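Stallance Snack Swap - Your Questions, My Answers

I'm Vaughn Halvorsen and I run the Stallance snack swap out of my spare room in Utudbridge. I get a lot of the same emails, so I put the answers on one page. If yours isn't covered, write to me!

So what is a snack swap?

You mail a box of snacks from where you live to a stranger, and a different stranger mails one to you. I do the matching, you do the shopping (the fun part, if you ask me). We have 378 people signed up right now and they mailed 1,817 boxes between them last year, which still makes me a little dizzy.

How often do swaps happen?

Every other month, plus a bonus round in July that's all savory stuff. I started that one after a very sad box of melted chocolate reached me from Huet. No chocolate in July, please. I mean it.

How much should I spend?

Ten items is the normal size, and small is fine. Single-serve packets are great - they're light, they survive the mail and your partner gets to try more things. Please don't send one giant bag of chips and call it a day. Somebody did that to me once and I ate the whole bag, but I was grumpy about it.

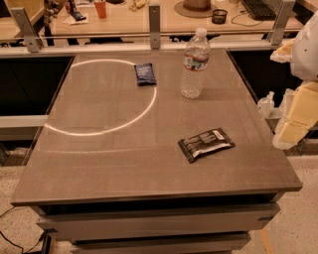 Check the dates on everything before you seal the box, too. I ask for at least 2 months left on each item, longer if it's going overseas. And write a note! People love knowing which one you grew up on and which one your kids fight over.

Can I send homemade cookies?

Sorry, no. I know yours are wonderful. Store-bought and sealed only, with the ingredients readable on the packet.

I have a nut allergy. Can I still join?

Sure, tick the allergy box on the form and I'll pair you with someone who has swapped before. Still read every label yourself, though. I'm a guy with a spreadsheet and I can't promise what's in a stranger's cupboard.

My box never showed up. What now?

Give it three weeks, then email me the tracking number. Boxes to and from Isska are slow all winter, so give those five. If it's really gone, I'll send you one myself from the stash in my closet.

Can I pick my partner?

Nope! You can ask not to get the same person twice, and you can pick "my country only" if postage is scary where you live. Sign-up for the next round closes when the form says it does, and I don't reopen it, even if you ask nicely.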